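Stormwater Infiltration in Residential Verge Strips: A Field Study in Two Neighborhoods of Vastport

Final project report, Urban Hydrology
Zihan Xiao, Maite Cabello, Saturnino Paredes

Summary

Infiltration rates were measured in the grass strips along residential streets in Hovley and Olmedo, two neighborhoods of Vastport. A single-ring falling-head method was used at 20 sites. Rates in Hovley were consistently higher than in Olmedo, although both areas are mapped as the same silt loam. Distance from the pavement edge explained more of the variation than grass cover did. The report closes with limits of the method and suggestions for a second round of tests.

1. Background

Most streets built in Vastport after the first city plan have a strip of ground next to the sidewalk. The city calls this the verge. It is usually planted with grass and mowed by the owner of the adjoining lot. City drainage calculations treat the verge as fully pervious, with the same runoff coefficient as a park lawn.

Verge soil is not park soil. It is dug up for utility work, backfilled with whatever is on the truck, driven on, and walked on. Compaction lowers the share of large pores, and large pores carry most of the water during a short, heavy storm. A strip that looks green can therefore shed water at a rate closer to that of packed gravel. The purpose of this project was to find out how far the park lawn assumption holds on ordinary streets.

Two questions were set at the start:

Does the measured infiltration rate differ between the two neighborhoods?
Within a strip, does the rate change with distance from the sidewalk?

2. Study area

Hovley is the older neighborhood. Its lots are narrow and its water mains have been replaced one block at a time. Olmedo was graded in a single operation, with topsoil stripped, stockpiled, and spread again after the houses were finished. The soil survey does not separate the two. Slopes are gentle in both, and streets with a visible cross slope toward the houses were left out.

Sites were chosen from the city parcel map by random draw, ten in each neighborhood. A drawn site was rejected if it had an irrigation head, a tree trunk closer than the ring spacing allowed, or a marked gas line. Rejected sites were replaced by the next draw. Permission was requested by door card.

3. Method

Each test used a steel ring with an inside diameter of 136 mm, driven to a depth of 50 mm with a rubber mallet and a wood block. The grass inside the ring was clipped to ground level and the clippings removed. A plastic sheet was laid over the soil, water was poured onto the sheet, and the sheet was pulled out to start the test. This limits scouring of the surface.

The drop in water level was read from a ruler taped to the inside wall. Readings were taken every minute for the first ten minutes and every five minutes after that. A test ended when three readings in a row gave the same rate, or at one hour. The final rate was recorded as the infiltration rate for that position.

Two positions were tested at each site. Position A was 15 cm from the edge of the sidewalk. Position B was on the centerline of the strip. Where coarse material lay over the soil at Position A, it was swept aside by hand before the ring was driven, and its presence was noted on the field sheet.

Soil moisture affects the result, so all tests were run in November, in the morning, and never within two days of rain. A small core was taken next to each ring and dried in the lab oven to obtain the starting water content and the bulk density.

Plant cover was estimated with a wire grid laid on the ground. Grass, broadleaf weeds, and bare soil were scored separately. Clover was scored with the weeds. 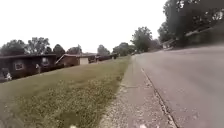

Carmela Palacios objected to the scoring at the interim review. Clover has a different root form from most lawn grasses, she said, and putting it in with plantain and dandelion could hide the one effect of plant cover that was likely to show up. She asked for clover to be given its own class. By then the Hovley sheets were complete and could not be rescored, so the original classes were kept for both neighborhoods. The point is taken up again in Section 6.

4. Results

The Hovley centerline positions had the highest rates in the data set. The lowest rates were all from Position A in Olmedo, and several of those tests ran the full hour with a water level drop too small to read with confidence. These were entered as the smallest readable rate, which biases the Olmedo mean slightly upward.

Within sites, Position B was faster than Position A in all but 2 cases. Both exceptions were in Hovley, on blocks with recent water main work. The trench backfill there was sandy, and the core showed a lower bulk density at the edge than in the middle of the strip. We consider these to be real results and they were not removed.

Bulk density was the best single predictor of infiltration rate. Grass cover was a weak predictor once position was taken into account. Sites with dense, even turf were found at both ends of the range. Starting water content varied little and was dropped from the final model.

Coarse material at the edge had no clear relation to the measured rate. Where it was swept aside, the soil underneath was often as dense as at clean sites.

5. Discussion

The difference between neighborhoods fits their construction history. Topsoil that is stockpiled and respread by heavy equipment loses structure, and recovery under mowed turf is slow. Hovley has had more time and has also had its compacted layer broken up in places by trenching. We cannot separate these two causes with the present data.

The edge effect is easier to account for. The soil beside a sidewalk is compacted when the base for the slab is prepared, and foot traffic continues along the edge afterward. This is also the position that matters most for drainage, as runoff from the slab reaches it first. A drainage model that uses one rate for the whole strip will overstate how much slab runoff is absorbed.

For the design storm used in Vastport, the park lawn coefficient is reasonable for the middle of a Hovley strip. It is too low for Olmedo as a whole and for the edge zone in both areas. We suggest that the strip be split into an edge zone and a center zone, with separate coefficients.

6. Limits

A single ring allows water to spread sideways below the ring wall, and the rates reported are therefore higher than true vertical rates. Comparison between positions is still valid if the spread is similar, but dense soil over loose soil may behave differently from the reverse. A double ring would reduce the problem. The strips in Olmedo were too narrow for the double ring owned by the department.

The number of sites is small. One of the three of us read the ruler at every test, which removes differences between observers and leaves any personal bias in place.

Clover was not scored separately. Any repeat should do so, and should record the month of last mowing if the owner knows it.

7. Further work

The same positions should be tested again in spring, after freezing and thawing. A test of core aeration on one side of a street, with the other side left alone, would show whether the edge zone can be improved at low cost. The public works yard at Naltville keeps records of trench backfill by block, and these could be matched to the Hovley sites.

Acknowledgments

Mayuree Sangkhawat lent the drying oven and checked the density calculations.

Appendix A: field sheets, Hovley
Appendix B: field sheets, Olmedo
Appendix C: ring calibration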